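Wood Oil and Table Care: Your Questions

We get a lot of letters and emails at Jasińska, and the same handful of questions come round again every January, when people have had a houseful and are looking at their tables in proper daylight. I've tried to answer them here the way I would if you were standing in the shop at Flullport with a cup of tea.

How often should I oil my table?

Less often than you think, bless you. Twice a year is plenty for a table that gets used every day, and a dining table that only comes into its own for Sunday lunches can happily go a whole year. If water still beads on the surface, leave it be. If it soaks in and goes dark, get the tin out.

Which of your oils do I need?

We sell two. Roltau is the thinner one and sinks in quickly, so it suits new or freshly sanded wood that's still thirsty. Molis is thicker, with some wax in it, and it's the one most people want for topping up a table that has been oiled before. You can put Molis over Roltau but please don't do it the other way round, as the wax stops the thin oil getting in and you'll have a sticky evening of it.
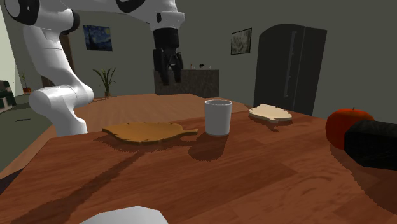
If you've bought the wrong tin and haven't opened it, bring it back or post it back and we'll swap it. I'd much sooner do that than have you struggle on.

How do I put it on?

With an old cotton cloth, along the grain, and far more thinly than feels natural. Wait fifteen minutes, then wipe off everything that's left with a clean cloth, and I do mean everything! Most of the tacky tables I hear about (and I hear about a good many) had oil left sitting on top overnight.

What do I do with the cloths afterwards?

Please take this one seriously. Oily cloths can heat up and catch fire by themselves if they're left scrunched in a bin. Spread them flat outdoors, away from anything that burns, until they're completely dry and stiff.

Can I get rid of a white ring from a mug?

Often, yes. Leave it a day or two first to see whether it fades. If it doesn't, rub a little Molis in gently and be patient with it. Black marks are deeper and usually need sanding.

What does postage cost?

Orders over £70 go free. Below that it's worked out at the checkout by weight, and tins are heavier than they look, I'm afraid.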